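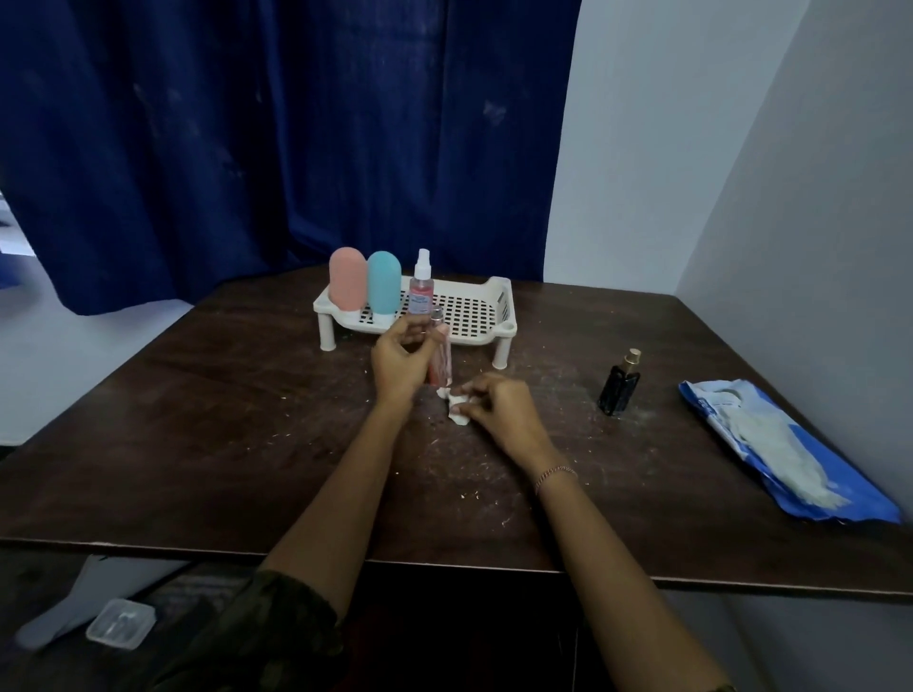
Elsa Eskola
Staff writer, Molura

Paula Ciobanu cleans toiletries for a living, or for part of one. She prepares the display and tester stock at Fenix, a shop that sells travel bottles and small fragrances, and she works at a brown wooden table with a dark blue curtain behind it.

Her order of work is fixed. Bottles that are finished go up on a white plastic rack with square holes, the soft silicone ones standing on their caps. "Cap down, always," she says. "If the thread is going to leak, I want to find out on the rack."

Glass stays on the table until it has been wiped. She keeps a spray bottle in the left hand and a tissue in the right, and does the tabletop as she goes. "Roller vials pick up whatever they stand in. Crumbs, mostly. This table is old and the scuffs hold dirt."

She uses dry tissue on paper labels and wet wipes on plain plastic. Printed paper gets no liquid at all. "The ink lifts at the corner first, then the whole edge curls." Metallic caps get one pass with a dry corner - no rubbing.

A full batch is 27 pieces and takes her roughly 80 minutes. Most of that goes to the pumps and caps, where residue dries in the groove under the collar. She has tried brushes and gone back to folded tissue.

The wipe packet is her one complaint. "I leave the flap open while I work, and the top wipe dries out. I throw away the first one and start on the second."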